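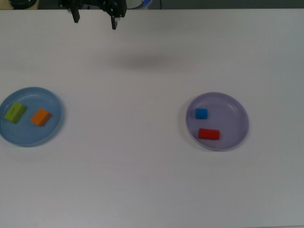 Mesa de trabajo de la prueba de clasificación, con dos bloques en el plato azul y un cubo y un cilindro en el plato lavanda.

Preguntas frecuentes sobre el Taller Rudaletti de Manipulación Robótica

Última actualización: 5 jul 2026

Información general

¿Qué es el Taller Rudaletti?
Es una actividad extracurricular del Instituto Molturen dirigida al alumnado de los dos últimos cursos de bachillerato y del ciclo formativo de automatización. Los participantes programan y ajustan un brazo robótico de sobremesa para que recoja piezas pequeñas y las traslade entre dos platos conforme a una consigna escrita.

¿Quién imparte el taller?
La dirección académica corresponde a Tuấn Chu, profesor del Departamento de Tecnología. Kha Thái coordina las sesiones prácticas y atiende las consultas sobre inscripción, horarios y préstamo de material.

¿Se exigen conocimientos previos?
Se recomienda haber cursado una asignatura de programación. No se requiere experiencia con robots. Las primeras sesiones se dedican a la seguridad, al manejo manual del brazo y a la lectura de coordenadas sobre la mesa.

Inscripción y plazas

¿Cuántas plazas se ofrecen?
Cada edición admite 11 equipos. Los equipos estarán formados por dos o tres estudiantes, que deberán pertenecer al mismo nivel de estudios. Las solicitudes individuales se aceptan, y la coordinación asignará al solicitante un equipo con plaza libre.

¿Tiene coste la participación?
La matrícula es gratuita. Se solicita una fianza de 200 euros por equipo, que se devuelve íntegramente al término del curso una vez revisado el material prestado.

¿Qué ocurre si un estudiante abandona el taller?
El equipo podrá continuar siempre que conserve dos integrantes. La baja deberá comunicarse por escrito a la coordinación. Las bajas recibidas después del mes de mayo no dan derecho a certificado de asistencia.

Prueba de clasificación

¿En qué consiste la prueba?
El tribunal dispone sobre la mesa blanca un plato azul claro y otro de color lavanda, con piezas de distintos colores y formas. A continuación entrega al equipo una consigna, por ejemplo: «Traslade el cilindro rojo al plato azul y el bloque naranja al plato lavanda». El brazo debe ejecutarla sin intervención manual.

¿Qué piezas se emplean?
El juego comprende bloques rectangulares, cubos y cilindros. Las piezas pueden presentarse giradas respecto al borde de la mesa, y los cilindros, tumbados. El programa deberá determinar la orientación de cada pieza antes de cerrar la pinza.

¿Se conoce de antemano la posición de las piezas?
No. La disposición se decide por sorteo inmediatamente antes de cada intento. La posición de los platos se mantiene fija durante toda la prueba.

¿Cómo se puntúa?
La puntuación máxima es de 4000 puntos. Se valoran la pieza elegida, el plato de destino y la limpieza del movimiento. Una pieza depositada fuera del plato no puntúa, y el contacto de los dedos con una pieza ajena a la consigna conlleva penalización. Para acceder a la final se requiere un mínimo de 3175 puntos en la fase previa.

¿Se puede repetir un intento?
Cada equipo dispone de tres intentos y se conserva el mejor resultado. En caso de fallo eléctrico o de comunicación, el tribunal podrá conceder un intento adicional.

Material y espacios

¿Puede cada equipo utilizar su propia pinza?
No en la categoría general, en la que es obligatoria la pinza de dos dedos facilitada por el centro. La categoría Saltar, reservada al ciclo formativo, permite sustituir los dedos por piezas de diseño propio, previa aprobación de la memoria técnica.

¿Dónde se realizan las prácticas?
En el aula Thân, situada en la planta baja del edificio de talleres. Los puestos se reservan en la secretaría del Departamento de Tecnología. No está permitido introducir comida ni bebida en el aula.

¿Quién puede poner en marcha el brazo?
Únicamente los estudiantes que hayan superado el cuestionario de seguridad, y siempre en presencia de un docente. Durante el movimiento, las manos deberán permanecer fuera de la superficie de la mesa.

Certificados y reclamaciones

¿Se expide un certificado?
Sí. El certificado acredita la asistencia y, en su caso, la puntuación obtenida. Se entrega en la secretaría del instituto a quienes hayan asistido al ochenta por ciento de las sesiones.

¿Cómo se presenta una reclamación?
Mediante escrito firmado por todos los integrantes del equipo, dentro de los dos días lectivos siguientes a la publicación de los resultados. El tribunal resolverá tras consultar el registro del intento.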